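From: Bảo Phan
To: Umville Allotments and Small Gardens list
Date: February 7, 2024
Subject: Re: Starting onions from seed, is it too late already?

Eilidh Shearer wrote:

> I have never grown onions from seed, only from sets, and every year
> half of them go to flower before they are any size. Callum says I
> should have sown at Christmas and that I have missed it now. Is he
> right? I have a south window, one heated mat and not much patience.
> Also, do you trim the tops or leave them alone? The packet says
> nothing and the two books I own do not agree.
>
> Eilidh

Dear Eilidh, dear all,

Callum is right for his own plot and wrong for yours, I think. He is growing for the show table, and the very large onions need the long season, so he must sow in December and keep lamps on them. For the kitchen you can sow now and for two more weeks. Last year I did it in the middle of this month and I pulled good onions, a little bigger than a tennis ball, and they kept in the shed until the next spring.

The flowering is a known trouble with sets. A set is already a plant in its second year, and when it gets a cold week after planting it believes that winter has passed and it makes a flower. Plants from seed in the same bed do this much less. In my bed last year I had five that flowered, and they were all in the row which I planted from a bag of sets that Torquil Gillies gave me. (Thank you anyway, Torquil. We ate them first.)

For the compost I use ordinary seed compost, passed through a kitchen sieve that my wife does not want back. Fill the tray, water it before sowing and let it drain for one hour. If you water after sowing, the seeds swim all to one corner. I cover them with a very thin layer, as thick as a coin.

Your mat is useful only for the first days. When you see the first green loops coming up, take the tray off the mat the same day. Onions like to be cool after that and with as much light as your window can give. On my mat the first loops came on the sixth day, and without the mat on the twelfth.

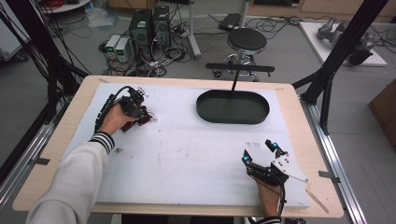 Sowing is the part where people lose their temper, so I will write down how I do it. Onion seed is black and rough and quite easy to see, but it sticks to a damp finger and then you drop four in one place. I sow in small groups, five seeds in each cell, and I never separate them later. They push each other apart as they grow, and you plant out the whole group like one plant. I prefer to work over something pale, like the white foam board on that table, where a dropped black seed shows at once and can be picked up again. On my brown kitchen table I have lost more seeds than I want to say. A folded piece of paper is also good, you tap it and the seeds walk down the fold one after another.

Now the trimming. I know there are two opinions on this list and I do not want to open the war of last May again. I trim once, when the tops fall over and lie on the compost, and I cut them to the length of my finger. Ailsa Innes does not trim at all and her plants are as good as mine, perhaps better. The trimmed pieces are nice in an omelette, so there is some profit in my method.

Planting out is in April for us, or when the soil no longer sticks to your boots. If you have sown in groups, leave the width of a spread hand between them, and a bit more between the rows so that the hoe can pass. Do not bury them deep. Keep them free of weeds until the end of June, for onions are very poor at fighting for their place. Stop watering when the first tops bend down.

About the varieties, I can only speak of what I have grown. Flamier was good for me in two summers, brown skin, strong taste, and it keeps well. Quispe is milder and flatter, and you should eat it before the new year. I tried Bendar only once and it was a wet summer, so it would not be fair to judge it. I have half a packet of Flamier left, and it is from last season, so it should still come up. Do not use older seed than this. Onion seed gets weak very quickly and in the third year I had almost nothing.

If you want the half packet, I am at plot 57 on Saturday in the morning, or I can leave it in the jar behind the water tank. Please write to me off the list so that I know which one.

One question from my side. Has anybody used fleece against the onion fly, and from which week? I lost one row to it and I would like not to repeat this.

With kind regards,
Bảo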